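Ticket 1562
Opened: 05/04/2025
Site: Grillham branch stockroom
Subject: Label printer skipping every other label
Priority: 4
Status: Resolved, monitoring

Reported by the Grillham counter. Shelf labels come out with one printed, one blank. Started after the stock software was moved to the new Helberg server. Printer is the Ueda desktop model on the bench by the back shelving.
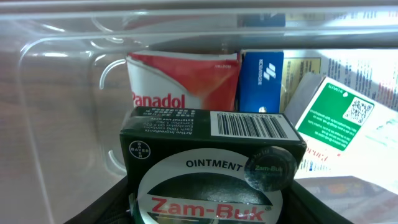
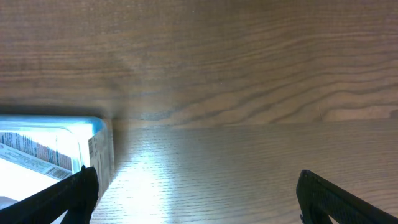

The printer is set up for the small shelf labels, which carry the product name, pack size and barcode. Blank labels appear whether the job is sent from the counter or from the stockroom PC. The test item for all the prints below was the Zam-Buk ointment, in the small dark green box, as it has a short name and fits on one line. Longer names were tried later and made no difference.

Checks on first visit

Power cycled the printer. No change.
Cleaned the print head and roller with a wipe. No change.
Swapped the roll for a new one from the same carton. No change.
Printed the built-in test page from the feed button. Came out correctly, no blanks, so the head and the gap sensor looked all right.
Printed from a text editor on the stockroom PC. One printed, one blank.

At this point it looked like a page size problem and not a fault in the printer. The driver had been reinstalled with the server move and had gone back to its default label length. The default is longer than our labels, so the printer runs past the gap and feeds to the next one.

Changed the label length in the driver on the stockroom PC to match the roll. Ran a batch of 11 from there. All printed, no blanks. Asked the counter to try.

Update from the counter: still skipping.

Second visit

The counter PC doesn't print through the stockroom PC as I had thought. It goes to a shared queue called Orkska on the server, and that queue keeps its own copy of the settings. The length there was still the default. Changed it under Printing Defaults. Changing it under Printing Preferences only affects the user who is logged in, and it had already been tried that way by the evening staff, which is why it seemed to work for them and then went wrong again in the morning.

Restarted the spooler and deleted two old jobs that were stuck in the queue. Ran the sensor calibration with the lid closed. It fed three blank labels, as it should, and stopped on the gap.

Ran a full batch of 92 from the counter. No blanks. The barcodes scanned at the till. The print was slightly faint on the left side, so darkness was raised by one step.

Still to do

The other branches use the same driver package and will have the same default when they move over in June. The package needs the right label length put into it before then. Raised separately with the server team.

Ticket to stay open for a week and then close if nothing more is heard from Grillham.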